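Sadgate workshop notebook - two-arm table cell, cable and fingertip work

March, 08.40

Left arm stopped twice yesterday on a wrist torque limit, both times while reaching to the back right corner for the dish rack. Same joint angle on both stops. No fault on the right arm. Log copied to the Steltis folder under run 643.

Powered down at the wall and let the controllers drain for two minutes before touching anything. Took the left wrist cover off. Connector seated, no play in the flange screws. The gripper lead had been tied too short at the elbow: with the forearm folded over and the wrist turned down, the slack ran out before the joint reached its stop. Outer sheath polished at the tie, conductors fine on the meter, flexed by hand through the full range without a dropout.

Cut the tie and refitted it one segment further up. There is now enough lead for the full wrist turn. The right arm keeps its wide loop as before. It drags a little on the tabletop when the wrist comes back in, which I don't like, but a shorter loop is what caused this trouble on the other side.

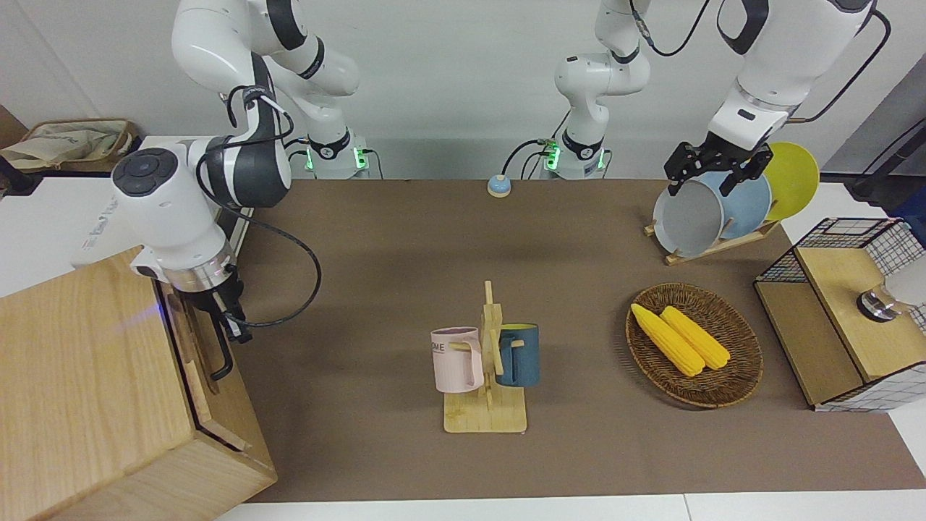 Fingertips next. Pads on the left gripper worn at the inner edge, 9 weeks since the last change. Fitted the new Nedulum pads, wiped with alcohol first. Torque on the pad screws as per the card inside the tool drawer - do not go above it, the inserts pull out. Right gripper pads still good, left alone.

Re-zeroed the gripper opening with the 17 mm block. First attempt was out at the closed end because I had left the backing film on one pad. Film off, repeated, fine.

11.15

Powered up, both base rings green. Ran the homing routine for each arm separately, then together. Checked the stop button between the bases with the arms moving at low speed: both halted, both needed a manual release afterwards, as they should.

Taught the approach point over the plates again. The old one came in too low for the new pads, which are thicker. Raised it and saved it under the same name, so older scripts will pick it up. Anyone with a private copy of the points file will need to change theirs by hand. The mug tree and basket points did not need touching.

Long run at reduced speed, plates only, no torque stops. Wrist current flatter than in run 643, peak well under the limit. Full speed not tried yet.

To do:
Full-speed run with the lead marked in tape at the tie, then look for creep.
Order pads. One set left in the drawer.
Ask Gunnlaugsson for the longer gripper lead, part number is on the inside of the wrist cover.
Update the maintenance card: add the elbow tie to the weekly check, both arms.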